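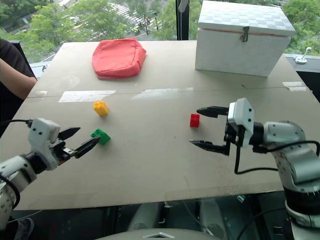

When I started at Nernico, my job was to sort and pack small parts by hand, 218 trays in a normal week. I was quick at it and, I admit, a little proud. Now the arms do the first part of this work, and I am the one who prepares the table for them and corrects them.

My days became different in ways I did not expect. Before, my wrists were tired in the evening. Now it is my eyes, and my patience. I put out toy bricks for the practice runs, one yellow, one green, one red, and then I wait and I watch the fingers. A person picks up a brick without any thinking. When you must prepare the same task for a machine, you begin to notice how many small decisions your own hand was making all these years.

The talking has changed also. At the old packing bench we were 12 people and we talked the whole shift, mostly about food and children. At the new table we are 2, and we speak about grip and angle. I miss the noise sometimes.

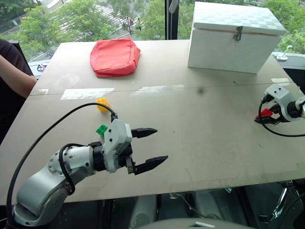

Jiahui Fu sees it differently and told me that she would never go back to the bench, that her shoulder stopped hurting in February and she can live with a quiet room. She also thinks I remember the food talk as more interesting than it was. Maybe she is right about this.

What worries me more is the new people. Tianyou Tang joined us in spring and he has never packed a tray by hand. I asked our manager if he could spend two weeks at the bench first, while we still have one. She said she will think about it.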